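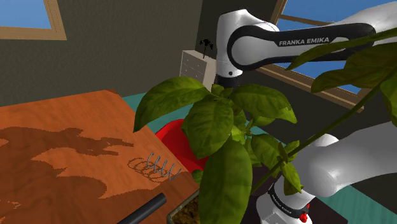
Junanau Oyelaran
Savings Groups Editor, Vernell Fund newsletter

September 28, 2024

4 min read

Search this site Search Clear

The lockbox and the lean months

I have been meaning to write to you about school fees for a long while now, and since our partner groups have just closed their books for the season, I may as well do it while the kettle is on.

Most of you who give to Vernell know our small loans. You know rather less, I think, about the savings side, and that is partly my fault, as loans make for easier stories. A woman borrows, she buys a sewing machine, and there is a before and an after. Saving is slower. It happens a few coins at a time on a bench under somebody's roof, and if you sat in on one of these meetings you might wonder when the meeting was going to start.

Our groups are kept to 15 members each, which is small enough that everyone knows whose roof leaks and whose mother is ill. They meet every week. Each member puts in what she can, the amount is read out loud, and it goes into a metal box with separate padlocks whose keys go home in different pockets. The box rules came from the members and they are stricter than anything we would have dared to suggest!

What changed this year is the school fees pot. Fees fall due in January, which in the farming districts is a miserable time to owe anybody anything – the harvest money has mostly been spent and the next planting already wants seed. Families were selling goats at bad prices, or keeping one child home so that another could go. So the members asked whether they could keep a second pot, untouched by loans, that would be opened only when the fees came due. We said yes, and we offered to add a small match for families who kept up their deposits through the lean months.

I will admit that I worried about the match. There is a fair argument that outside money spoils a savings group, that people begin to save for the visitor and stop saving for themselves. A few groups felt the same way and turned it down, quite politely, and they are carrying on very well without it. We will keep offering it and keep taking no for an answer.

The fees pot has now reached 3,167 families. The match comes to $60 a family for the year, and every dollar of it has come from readers of this newsletter, for which I can't thank you enough (I have tried, and the drafts all came out soppy).

We would like to bring in another 500 families before the next fees are due. They are in the hill villages past the end of the bus route, where the nearest bank branch is most of a day away and the fare eats whatever you were going to put in. The trainers are ready to go once the road dries out.

If you would like to help, the reply slip at the back works just as it always has, and a monthly gift can be marked "fees pot" on the second line. If you already give monthly and want to move your gift across, please write or call the office – you don't need to fill in a new form.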